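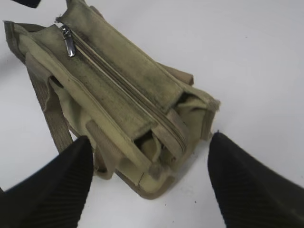
Hinata Tamura wrote in the margin of our first draft that a canvas bag is never really dirty all over, it is dirty where people touch it, and that any chapter on cleaning one ought to begin with hands. We liked the note so much that we moved two sections around to suit it!

Home Contents Chapters Glossary Index Next

Chapter 6
Canvas Bags: Reading the Wear, Cleaning the Cloth

So, hands. Think of how a shoulder bag gets used in one ordinary day. It is picked up by the strap, dropped beside a chair, opened, rummaged through, zipped shut again and leaned on. Skin oil goes into the cloth every time, and dust sticks to the oil. After a few years of this an olive canvas bag will have grayish-green smudges running along the band beside the zipper, and a flap that looks streaked even when the rest of the cloth is still a fair color. I find this wonderful to look at. A worn bag is a record of habits, and once you learn to read it you will know where to put your brush before you have even filled the bowl.

In Chapter 5 you worked on cotton sheeting and table linen, which can be soaked, wrung and boiled with very little worry. A bag asks for more thought. It has several materials sewn together, and they don't all like the same treatment. The cloth of the body may shrink. The webbing of the strap is thicker and holds water much longer. The zipper tape is a different weave again, often a paler color, and the metal pull wants to be dried by hand.

What you will learn in this chapter

How canvas is woven, and why dirt settles in it the way it does
How to tell surface grime from a stain that has gone into the yarn
How to clean a flap, a zipper and a strap without soaking the whole bag
When to trim a loose thread and when to leave it for the needle

6.1 Getting to know the cloth

Canvas is a plain weave, over one and under one, made with strong yarns packed close together. Run a fingernail across it and you can feel the little hills. Dirt sits in the valleys between them, so a wet cloth wiped over the top takes off the loose dust and leaves the rest exactly where it was. You need bristles that can get down in there - soft ones, and plenty of them.

Weight matters too. The practice cloth we use in class is Adberg, a mid-weight cotton that comes undyed, and it is very forgiving. The Plivside cloth in the repair kit is heavier and stiffer. Cut a square of each, rub a little cooking oil and hearth ash into both, and leave them until the next lesson. You will be surprised how differently they take it. In my January class we made 144 squares this way and pinned them all up along one wall, and people kept getting out of their seats to go and touch them.

Color is the other thing to check. Olives, tans and khakis fade gently, and a faded bag can have a lovely sage look that its owner may be very fond of. Always ask before you set out to "restore" anything. Test your soap inside a pocket or under a fold, press a white rag on the spot, and look for color on the rag.

6.2 Starting dry

Empty the bag. Turn out the pockets and pull the corners through if they will come. Lay it on a plain white surface, where you can see whatever falls out of it, and open the zipper all the way. Then brush, dry, from the top of the flap down. Brush along the zipper teeth as well, first one side and then the other. An old toothbrush is perfect for this. Do not skip ahead to the water, however much you want to (and you will want to). Dry dust brushed off is gone, and dry dust made wet is mud.

Look at the edges while you are there. Frayed edges are common on flaps, where the fold gets rubbed each time the bag is opened. Snip nothing yet. A loose thread may still be holding a stitch farther along, and we will come back to it in 6.5 with a needle.

6.3 Water and soap

Mix a teaspoon of grated soap into 300 milliliters of lukewarm water. I use Arance, a plain bar with no perfume, but any mild soap will do. Dip the brush, shake it hard, and work in small circles over an area about as big as your palm. Blot with a towel before moving on. Keep the circles overlapping or you will get tide marks, those pale rings with a dark rim that are harder to remove than the grime ever was.

Try it now
Take one of your oiled squares and clean only the left half. Let it dry flat overnight. Write down what you see along the line between the halves, and compare the Adberg with the Plivside.

Straps come next, and they take patience. Webbing is ribbed, so brush along the ribs first and across them second.

We use cookies to remember your place in the book. Accept Settings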